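Accueil – Rangement – Armoires – Boîtes et accessoires – Pièces détachées – Contact

Armoire de rangement Plundamen

L'armoire Plundamen est un meuble fermé, en bois clair, pensé pour les choses que l'on veut garder à la maison mais que l'on n'utilise pas chaque jour : les papiers, les photographies, les jeux de société, les fils et les tissus, les petits outils. Elle est fabriquée dans notre atelier Jandlow et nous la proposons depuis plusieurs années avec très peu de changements. Les clients qui ont acheté une première armoire peuvent donc en ajouter une deuxième à côté, et les portes seront à la même hauteur.

Le bois

Nous choisissons des planches au fil droit, d'une teinte chaude. Le bois est poncé puis huilé en deux couches fines. Il n'est pas verni, ce qui veut dire que le toucher reste assez naturel et que l'on peut réparer une petite rayure soi-même, avec un papier très fin et un peu d'huile. La couleur devient plus dorée avec le temps, surtout si le meuble se trouve près d'une fenêtre. Nous conseillons de ne pas laisser longtemps un objet au même endroit sur le dessus pendant les premiers mois, car il peut rester une marque plus claire.

Deux planches ne sont jamais pareilles. Si vous commandez deux armoires ensemble, écrivez-le dans le message de commande et nous essayerons de prendre le bois dans le même lot.

Les portes et les ferrures

Les portes s'ouvrent largement, et il est possible d'atteindre le fond des étagères sans se tordre le bras. Les charnières sont en métal et leurs teintes peuvent varier d'un point à l'autre du meuble : bronze, laiton ou argent. Certains clients nous demandent si c'est une erreur. Ce n'en est pas une, nous utilisons des modèles différents selon l'endroit, et chaque fournisseur a sa propre finition. Pour une armoire avec des ferrures toutes en laiton, il faut compter un délai plus long et un supplément, que nous calculons sur demande.

Les vis sont accessibles avec un tournevis ordinaire. Après une vingtaine de jours d'utilisation, il est bon de les resserrer un peu, parce que le bois s'adapte à l'air de la pièce. Ensuite une fois par an suffit.
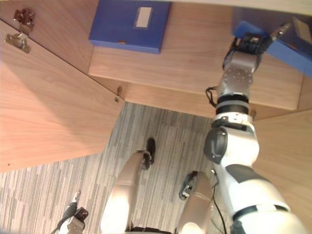

Pour l'intérieur, nous recommandons des boîtes plates avec couvercle, qui se posent à plat sur l'étagère et se prennent d'une seule main. La boîte Stokstead existe en bleu, en gris et en écru. Son couvercle porte une petite étiquette blanche sur laquelle on écrit le contenu au crayon. Elle est vendue séparément, à l'unité ou par quatre. Elle convient aux feuilles de format courant, aux cahiers, aux patrons de couture pliés. Pour les objets lourds, comme les outils, il vaut mieux choisir un modèle plus bas et plus solide de la série Figueroa.

Il est préférable de laisser un espace de la largeur d'une main entre deux boîtes, sinon on les frotte l'une contre l'autre en les sortant et les coins s'abîment. Ne remplissez pas non plus l'étagère jusqu'au bord. La porte doit pouvoir se fermer sans pousser le contenu.

Installation

L'armoire est livrée en panneaux, avec la visserie et une notice de 11 pages. Le montage demande deux personnes et presque 70 minutes, si l'on a déjà préparé la place. Posez une couverture sur le sol avant de commencer. Les portes se montent en dernier, quand le corps du meuble est debout et fixé au mur. La fixation au mur est obligatoire, même dans une pièce où il n'y a pas d'enfants.

Sur une moquette, le meuble peut pencher légèrement en avant, surtout si elle est épaisse. Nous joignons pour cela quatre cales minces en bois. On les glisse sous la façade, on vérifie avec un niveau, puis on attend une nuit et on vérifie encore – la moquette s'écrase lentement sous le poids. Si les portes ne sont plus alignées après cela, la vis centrale de la charnière permet de les remonter ou de les descendre de quelques millimètres.

Entretien

Un chiffon doux et sec est suffisant. En cas de tache, prenez un chiffon humide bien essoré et suivez toujours le sens du bois. Les produits avec de l'ammoniaque ou du silicone sont à éviter, ils laissent un voile que l'huile ne traverse plus. Une nouvelle couche d'huile peut être appliquée chaque année, par exemple en janvier quand l'air est sec à cause du chauffage. Laissez ensuite les portes ouvertes jusqu'au lendemain.

Prix et livraison

Le prix de l'armoire Plundamen est de 1190 euros, huile et visserie comprises. Les boîtes ne sont pas incluses. La livraison se fait au pied de l'immeuble – pour une livraison à l'étage, indiquez s'il y a un ascenseur et la largeur de sa porte. Une étagère supplémentaire peut être commandée en même temps que le meuble ou plus tard, avec ses supports.

Pour les pièces détachées (charnières, cales, supports d'étagère), écrivez à Peninah Waweru par le formulaire de contact, en donnant le numéro qui est collé derrière le panneau du bas. Une photographie de la pièce à remplacer est très utile. Elle répond le matin, en français ou en anglais, et les petites pièces partent par la poste dans une enveloppe renforcée.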